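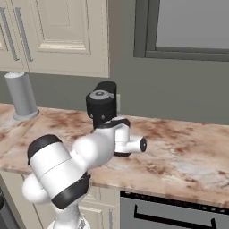

Threads > Materials > Stone and surfaces

Stavros Atanasov
March, 7:40 am

Asanka Wanigasekara wrote under my last post that marble in a kitchen is a mistake at any price and that sealing it only delays the inevitable. I think half of that is right. Thread.

1/ Two kinds of damage get lumped together. Staining is a colored liquid sitting in the pores. Etching is acid dissolving the surface. They need different fixes and a sealer helps with only one of them.

2/ Marble is mostly calcium carbonate. Lemon juice, vinegar, wine and tomato all react with it. On a polished slab you get a dull spot with a soft edge. The color is unchanged. Wipe it as much as you like, the polish in that spot is gone.

3/ An impregnating sealer goes into the pores and slows absorption. It leaves the calcite at the surface exposed, so acid still reaches it. A dealer who says "sealed, so lemon is fine" is wrong or in a hurry.

4/ So Asanka is correct that sealing does nothing for etching. Oil and coffee are another matter. An unsealed honed slab next to a stove will pick up oil.

5/ Water test. Put a spoonful on the stone, wait 12 minutes, wipe it off. Dark patch: it is absorbing, reseal. No patch: leave it alone. Extra sealer on dense stone has nowhere to go and dries as a haze.

6/ Test in more than one place. The strip by the sink usually fails first. My own counter passes everywhere except a patch left of the faucet.

7/ Finish matters more than most buyers expect. Polished shows every etch because the reflection breaks. Honed starts out matte, so a light etch has little to contrast with. If you cook with acid daily, buy honed.

8/ Light etches on a polished top can be worked out by hand with a marble polishing powder, a damp felt pad and patience. Do a hidden corner first. Deep ones you can feel with a fingernail need diamond pads, starting coarser. On one bad ring I started at 500 grit, which was enough. Going coarser means refinishing a larger area to blend it.

9/ Do not use powder on a honed top. You will get a shiny spot, and then you have the opposite problem.

10/ Old stone. The pastry slab in my mother's house came out of a bakery and has 1893 cut into the underside. Never sealed as far as anyone knows. It is etched edge to edge, so it reads as one even matte surface. I would not touch it.

11/ Senad Ivanov asks about marble-look surfaces. Depends what is under the pattern. Porcelain slab does not etch from kitchen acids but can chip at an edge. Quartz composite resists acid well, but the resin scorches under a hot pan. Laminate is fine until water gets into a seam.

12/ Veining on printed surfaces stops at the face. Look at the front edge and the sink cutout. In real stone the vein carries through the thickness.

13/ Cleaning: neutral soap, water, dry cloth. No vinegar, no bathroom descaler. Check the label on anything sold as a "natural" cleaner, many are citric acid.

14/ Correction to post 5. Milovan Jurić points out that some dense stones darken slowly and should get a longer wait. He uses 19 minutes. I have no objection.

15/ Poultices for oil stains will be a separate thread. I have one drying under plastic now and want to see the result before I recommend a mix.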